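The Bed at Kabbaj

Trinidad Benítez had cleaned rooms for eleven years before Daseritz asked her to grade a machine. The job paid better and she could sit down. She had a chair by the door, a clipboard, and a form with one question per line.

The unit was called Skudo. It was supposed to make a bed, clear a side table and pick things up off the floor. The hotel people at Kabbaj wanted to know if it could do a room without someone standing over it. They had 600 rooms and not enough staff, and they wanted an answer by December.

"Just write what it does," said the engineer, a young man named Bristow who drank his coffee cold. "Don't help it."

She didn't help it. The first morning it took hold of the sheet, let go, and took hold again in the same place. She wrote that down. The second morning it got one corner straight and then pulled the other one out. She could make a bed in under 3 minutes. Skudo was given an hour, and used it.

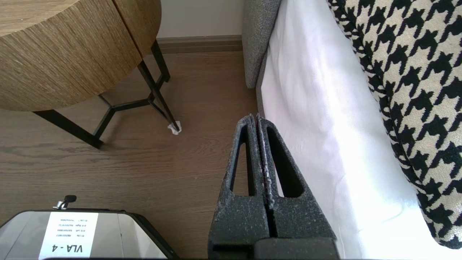
Skudo beside the bed, fingers closed.

By the fourth week it could smooth the top of the sheet if the sheet was mostly smooth already. It was slow at the corners. It did not know what to do about the houndstooth, which guests threw anywhere, and which she had always put back last.

"What do you look for?" Bristow asked her. "When you walk in."

She thought about it. "Whether they slept," she said. "If they slept badly, everything is on the floor. Then I start with the floor."

He typed that in. She didn't see how it would be any use to him.

In the afternoons she read over her forms. There were 1,256 lines by then, and she had marked more than half of them No. She was not sorry about it, and she was not pleased either. Her sister still worked the fourth floor and had a bad shoulder.

On the last day the manager from Kabbaj came and stood in the doorway in his coat.

"So can it do the room?" he asked.

"It can do some of the bed," Trinidad said.

"And the rest?"

She looked at the clock. It was ten past four - the late checkouts would be gone by now. She put the clipboard on the chair and went to get the corners.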